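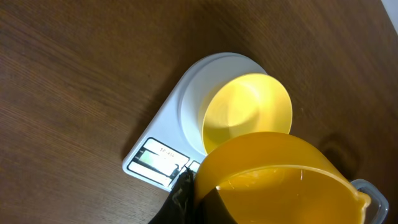

Photo: Kanar, own work. Free to reuse with credit.

I moved my roast log out of a spreadsheet and into plain text in November. The spreadsheet had grown to 2923 rows, and most of the formulas referred to columns I no longer filled in. After removing duplicates and test entries, 2381 rows were left. The old file is archived and I have not opened it again.

The new format is one line per weighing: date, lot, green weight, roasted weight, drop temperature. Fields are separated by tabs. Lots are named after the supplier plus a number, so the current ones are Arango 2 and Savcombe 24. Notes go on a separate line that starts with a hash mark, and the script skips those.

Weight loss is the only derived value I still calculate. It is green weight minus roasted weight, divided by green weight. The old sheet rounded each weight before dividing, and with small batches that moved the result enough to hide real differences between roasts. The script keeps full precision and rounds once, when it prints.

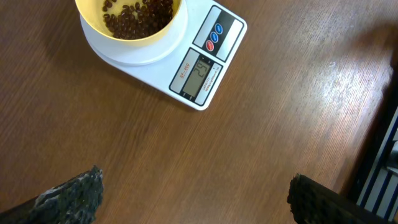

Units were the larger problem. Early entries were in ounces, later ones in grams, and the sheet had no unit column. I sorted them by size, since no batch of mine has ever been near the overlap, then checked the leftovers against the paper notes. Two lots from Feritden could not be resolved and went into a separate file.

I also dropped the rating column. I had changed what the scores meant at least twice without writing it down, so they could not be compared. Tasting notes stay as free text – searchable, but never averaged.

The script is short and reads the whole file every time. There is no database and no cache. Backups are a dated copy on a second disk, made each evening at 9. The next job is the green inventory, which still lives in the back of a notebook and does not agree with the log for Savcombe.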